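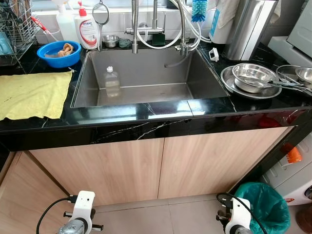 Kitchens & Laundries > Sinks, Taps and Benchtops

Thread: What do you keep beside the sink?

natalina_m
Posted December 2024

We moved into the place at Odville with a black marble benchtop already in. White veins, very glossy. I like the look of it, but I'm finding it hard to keep tidy around the sink. Everything ends up there. Dish soap, spray bottle, the sponge on the back ledge, brush, dish rack in the corner, blue basin in front of the rack, and then the steel bowls and tray pile up on the other side. Even a hand mirror has made its way to the back.

The sink itself is a good size and I have no complaints about it. It's the bench I want back. What do other people keep out, and what goes in the cupboard?

Also, does anyone have a marble bench near the sink that still looks good after a few years? Ours shows every drop.

Natalina

kwanho_c
Big sink, so use it. Put the blue basin inside the sink when you're washing and under the sink when you're not. That clears the front of the rack straight away.

I'd keep the dish soap out and put the spray bottle away. You probably use the spray once a day and the soap eight times.

widad.a
I disagree about the basin. We tried keeping ours under the sink and it never went back, because you have to move the bin to get to it. Ours now lives on the bench with the dishcloth folded in it and I've stopped worrying about it. A basin on the bench is only a problem if it's in the way of the rack.

The stack of steel is what I'd deal with first. Wide tray at the bottom, bowl in the tray, utensils across the top — we had the same pile for years. It looks neat enough but you can't get at the tray without lifting the lot. Put the tray on its edge in a cupboard.

kwanho_c
You could move the bin.

widad.a
There is nowhere else for the bin.

KHChung
On the marble: we've had black marble for five years. Wipe it dry with a microfibre cloth every time you finish, and keep lemon and vinegar off it. I see you have a yellow one over the front edge, so you're halfway there. Ours has two dull rings near the tap where somebody left half a lime. It was resealed last February and the rings are still there. Sealing helps with stains but it won't fix etching.

Use plain dish soap and water on it. I'd check the label on whatever is in the spray bottle before it goes anywhere near the stone.

natalina_m
Thanks, I didn't know that about the spray. I'll check it.

Kwan-ho, I did try the basin under the sink. There's a water filter down there and it doesn't fit. Widad, the tray on its edge is a good idea, will do that this week.

moushumi_ab
I'd look at the tap end too. You've got the tall one with the long spout, the second one with the braided pull-out hose, white tubing looped around both, and the grey hose going down into the sink. That corner must be a pain to wipe. Some adhesive clips along the back would hold the tubing against the wall. I used the Nelau ones and they have stayed put, although they do go a bit yellow.

The hanging brush is right where I'd have it. They dry faster bristles down.

kwanho_c
I wouldn't stick clips on polished stone. The glue is awful to get off.

moushumi_ab
Mine are on tile. Fair point for stone.

KHChung
A rail does the same job. We put up a Tolley rail with hooks, $569 fitted, which I still think was too much. It holds the brush, a towel and a small caddy for the sponge. The other quote was from Mak and came to $1,159 with a shelf, so we left the shelf off.

widad.a
$569 for a rail! A saucer for the sponge costs nothing. I keep mine on one beside the tap and tip the water out at night.

natalina_m
I won't be spending that on a rail. Update for anyone reading — tray is in the cupboard, mirror is back in the bathroom, and the spray has gone in the laundry. The basin is staying on the bench for now. I'm still looking for something to hold the tubing back that doesn't need glue, so if anyone has used plain cable ties around the base of the tap, let me know how it went.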